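Frequently asked questions about the Greltedcombe arm

We get a lot of mail about the arm on the back bench at the Greltedcombe workshop, so Atieno Nzioka and I put the answers in one place. Keep the questions coming!

What is it?
A small desktop arm with a two-finger gripper and a camera at the wrist. We named it Harms after a typo on the first parts list, and it stuck.

Who built it?
Two of us did most of the assembly. Obadia Kashindye wrote the motion code and Dede Dramani rewired the base after we melted the first connector. Anyone with a bench key can work on it.

What did it cost?
Parts came to 560 dollars, spare servos included. You could spend less if you already own a power supply.

How long did it take?
We started in September and had the gripper closing on command 11 weeks later. The wrist took longer than everything else put together — if you build one, buy a decent bearing there.

What does it do all day?
Mostly it picks up stationery. We love this part! Boxes are harder than an open table because the walls crowd the fingers, and a roll of tape is a great thing to practice on: round, smooth and hollow in the middle.
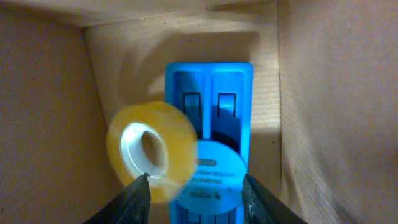
Clear tape in the gripper, with the blue holder behind it in the cardboard box.

Why cardboard boxes?
They're free, and you can cut a new opening in a minute with a knife. Arms bump into things while you're tuning them, and I would much rather replace a flap than a fingertip.

Can it see what it's holding?
The wrist camera gets a good close view, but clear tape is tricky. Light goes right through the layers, so we have the software look for the white core. Pendo Mabula is trying out a side lamp and the early results are exciting.

Can I copy the design?
Please do! The drawings are in the binder marked 302, next to the drill press, and you're welcome to photograph the pages. Tell us what you change.

Can kids drive it?
Yes, with an adult at the stop button. Turn the speed down to the lowest setting first.

Page updated 1 Mar 2018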